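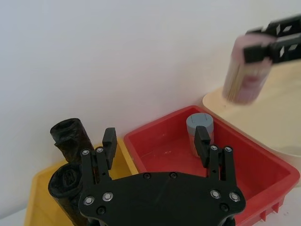
Defne Bozkurt objects that colour coding is the weakest of the four controls in last year's notes, and that a sorting line which relies on it will fail as soon as a relief shift comes in. Her point is accepted in part. Colour is treated below as a secondary cue, with the written stream code as the primary one. The section on labels has been rewritten to match.

Unit 6: Source separation and contamination in mixed dry recycling

Revised 30 July 2024. Replaces the October handout. Read with the worked figures for the Carkavel depot.

1. Terms

Stream: a class of material kept apart from the others up to the point of sale or disposal.
Target material: anything the stream is meant to hold.
Contaminant: anything else, whether or not it could be recycled in another stream. A clean glass jar in the paper stream is a contaminant.
Residue: what is left after sorting and has no outlet.
Capture rate: mass of target material found in its own stream, divided by the total mass of that material set out in all streams, residual waste included.
Contamination rate: mass of contaminants in a stream, divided by the total mass of that stream.

The two rates are often confused in coursework. Capture rate says how much of the material was caught. Contamination rate says how clean the catch is. A scheme can score well on one and badly on the other, and tightening the rules at the kerb usually lowers both.

2. Single-stream and multi-stream collection

In single-stream collection all dry recyclables go into one container and are parted at the plant. Fewer vehicle compartments, quicker rounds, higher set-out. Costs move from the street to the plant. Glass breakage is the main problem: fines pass through the screens and end up in the paper.

In multi-stream collection the householder or the crew does the parting. Rounds are slower and vehicles fill unevenly, so that a lorry may have to tip when one compartment is full and the others are half empty. Material quality is higher. Plant costs are low and may come down to a baler and a bulking bay.

Two-stream schemes (fibre apart from containers) sit between these and are now common. Most of the gain in paper quality comes from this one split.

3. Worked example: Carkavel depot

One sampling round, fibre stream only. Total mass sampled 3755 kg. Contaminants removed by hand and weighed: 1293 kg.

Contamination rate = 1293 / 3755 = 0.344, or 34.4 per cent.

Target material in the sample = 3755 – 1293 = 2462 kg.

This is far above the limit of 13 per cent in the Cedodow contract, and the load would be refused. Note that the capture rate cannot be found from these figures. It needs a matching sample from the other streams and from the residual waste of the same households.

Moisture has been ignored. Wet fibre weighs more, which lowers the apparent contamination rate when the contaminants are plastics or metals. Where the sample has stood in the open, take a moisture reading and report both wet and dry figures.

4. Labels and codes

Primary cue: stream code, in capitals, on the front face and on the lid if there is one.
Secondary cue: colour. Use one colour per stream across the whole site. Do not reuse a colour for a different stream in another building.
Tertiary cue: aperture shape. Slot for paper, round hole for cans and bottles.

Colour alone excludes readers with poor colour vision. Red and green should not be the only difference between two adjacent containers. Pale colours also soil quickly and may be hard to tell apart under sodium lighting.

The Vanhove layout places residual waste last in the row, on the side furthest from the entrance. The Pladine layout places it in the middle. Both are acceptable for the coursework, provided that the order is the same at every point on the site.

5. Sampling procedure

Choose loads by random number from the weighbridge list. Do not let the crew choose.
Tip on to a clean, dry slab.
Cone and quarter until the working sample is of a size that can be sorted in one shift.
Sort by hand into the categories on the data sheet. Items made of more than one material go under the heaviest, with a note.
Weigh each category, then weigh the floor sweepings separately.
Check the sum against the starting mass. A gap of more than two per cent means a repeat.

6. Sources of error

Small samples – the commonest fault by far. One bag of nappies can shift the result of a small sample by several points.
Liquid left in containers. Empty before weighing and record the liquid as a contaminant.
Season. Garden waste and drinks containers both peak in summer, so a single round cannot stand for the year.
Sorter fatigue. Rotate tasks and re-sort one category in every six as a check.

Reading for the next unit: the chapter on ballistic separators, omitting the section on drive motors.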